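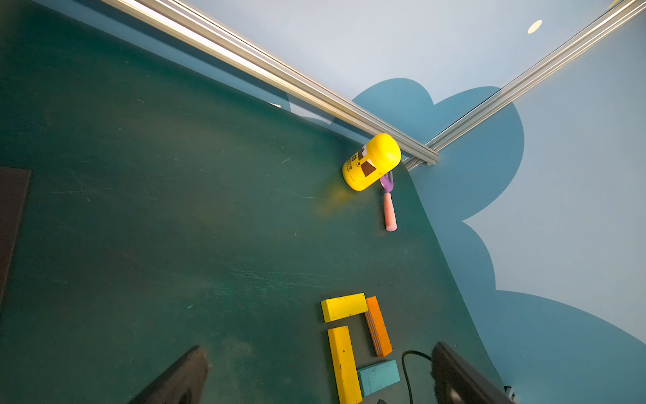

Anyone who grew up borrowing pony books from the library will know the signs. A shabby yard, a grey mare with a past, a girl with more nerve than money. Darkier has all of them by page 18, and I was so happy I read the next three chapters standing up in the kitchen.

Chukwuemeka Ekwueme's novel takes its name from the mare, who arrives at Grelurine Farm in the back of a cattle lorry. Nuria Akpan is fourteen and has never owned so much as a head collar. She mucks out before school in return for one ride a week, usually on a cob called Biscuit who stops dead at puddles (the puddle chapter is a joy, and I have already read it aloud to two people who didn't ask).

Then the farm goes up for sale, and Darkier with it. At the May auction the bidding on her reaches 1,785 guineas, and Nuria, who has £2 and a bus ticket in her pocket, has to sit on her hands and watch. What a scene! Ekwueme gives us the auctioneer's patter, the smell of wet tweed and the mare's ears going back and forth, and he lets it run for eleven glorious pages.

The riding is good too. So many pony stories hurry to the rosettes, but the best parts of this one are the slow evenings on the lunge, when Darkier learns to trust a voice and Nuria learns to keep hers low. There is a vet with a terrible singing voice, a rival called Philippa who is far nicer than she needs to be, and a grandmother who thinks horses are a waste of good grass — she gets all the best lines.

I did have a grumble or two. The missing will turns up far too easily, and I never quite worked out where the bottom field was in relation to the river, which matters rather a lot on the night of the flood. A map would have helped.

The first printing was 3,510 copies and my local bookshop had to order mine in, so it may take a little hunting. A second book is on its way, with Biscuit promised a bigger part. Ekwueme says he still hasn't decided whether the cob will ever cross that puddle.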